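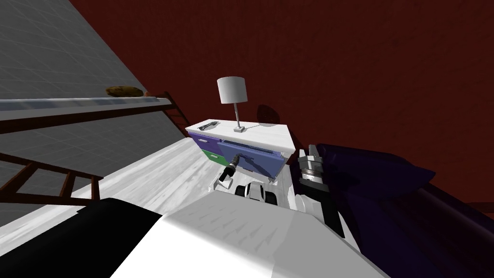
White nightstand, colored drawers, one of them open.

Opinion > Home Life > Columns

Leave My Drawer Alone

By Rizwan Patwary

My sister-in-law gave me a set of drawer dividers for my birthday. They are made by a company called Tukix, they come 30 to a box, and they snap together in what the leaflet calls "endless configurations." I have tried several of the configurations and can report that they end.

The gift was meant kindly. She had gone looking for a pen in my nightstand and come back to the kitchen with the face of someone who has seen a road accident. What she had seen was a top drawer containing, by my own later inventory, three dead watches, a harmonica, the instructions for a blender, a foreign coin of no value in any country including its own, half a roll of antacids, a door key, and a letter from the bank about an account I closed. There was also a pen, for the record. It didn't write.

I would like to make the case for this drawer, and for yours.

We are living through a long season of putting things in order. I can't open a magazine at the dentist without meeting a woman in a linen shirt who has found peace by folding her dish towels into thirds. The app my office uses for timesheets now has a "wellness corner," and last November the wellness corner wanted me to photograph my most cluttered surface and commit to clearing it. My colleague Selvaraj Wickramasinghe sent in a picture of his desk and received a digital badge. The stuff from the desk is in a box under the desk. He rests his feet on it and says it's the best thing the company has given him.

The argument for order is always the same, and it's a decent one. You will find things faster. I don't dispute it. If I kept my scissors in the scissors place I would save perhaps a minute a day, and over a lifetime those minutes would add up to a nice vacation, if anybody let you take them all at once. But what nobody selling dividers has to reckon with is that the hours spent sorting also come out of the vacation. I spent most of an afternoon on that box of Tukix. I could have looked for a lot of scissors.

And a good half of the things in the drawer aren't there to be found. They're there to be put off. The door key is a case in point. I don't know what it opens. It might be the shed at our last house, or my late uncle's apartment, or a bicycle lock that I have confused with a door. To file it I'd have to decide what it is, and to throw it away I'd have to be sure it was nothing, and I am not prepared to do either at ten at night with a toothbrush in my mouth. So it goes in the drawer, where it has been perfectly well behaved for years.

The tidy people call this avoidance. Well, yes. A great deal of adult life depends on it. Parliaments have a procedure for it and give it a Latin name. I have a drawer.

I tried this line out on my neighbor, Gert Mtshali, who is the most orderly man I know. Gert labels his fuse box in two colors. He heard me out over the fence and then said that when his mother died he cleared her house in a weekend, because she'd left everything in folders with tabs, and that it was the greatest favor anyone ever did him. I had no answer to that and still don't. I did go home and look at my drawer and picture my daughter going through it, reading the blender instructions for clues.

But I also remember clearing out my uncle's place, and he was a man of my own party. It took three of us most of a month. It was maddening. We found the warranty for a television older than I was. We also found, in with the rubber bands, a ticket stub from a ferry he'd always sworn he never took, and a photograph of him at nineteen with a mustache that explained why there were no other photographs of him at nineteen. None of it had a folder. I can't think what the tab would have said. If he had spent one good Saturday with a box of dividers, that mustache would have been lost to history, and I still bring it up at weddings.

I don't want to get sentimental on behalf of antacids. Some of what we keep is plain garbage, and I'm willing to be told so. I have a limit, too. The kitchen knives are in order, and so are the passports and anything with a dosage. A household that can't find its flashlight in a blackout has taken the philosophy too far, and I say this as a man who once lit his way to the basement with a musical birthday card that had a small bulb in it.

What bothers me is the moral tone. It used to be that a messy drawer meant you had a messy drawer. Now it's a symptom. There's a storage outfit near us, Skomlow, with a billboard over the highway that asks WHAT IS YOUR CLUTTER TRYING TO TELL YOU? I pass it twice a day. I have considered the question in heavy traffic, and as far as I can tell my clutter is trying to tell me that watches need batteries. It's also a strange question from a firm whose whole business is renting you a bigger drawer with a padlock.

My wife takes a middle position. She feels each of us should be allowed one drawer, of ordinary size, about which no questions are asked. Hers is in the hall. I've seen into it only once, by accident, while hunting for tape, and I closed it again at once like a gentleman. There was a doorknob in there. We have never been short a doorknob.

I think she has it right, and I'd take it further and write it into leases. One drawer per person, guests included, to be opened only by its owner or in a real emergency, and a visitor needing a pen is not one. Visitors can carry a pen.

As for the dividers, I used six of them in the sock drawer, where they keep the black socks from the navy ones, something I had been getting wrong for years. I've thanked my sister-in-law for that. The other twenty-four are in the nightstand, on top of the harmonica, until I work out what to do with them.

Letters to the column: use the contact form | © Fornine Media. All rights reserved. | Back to top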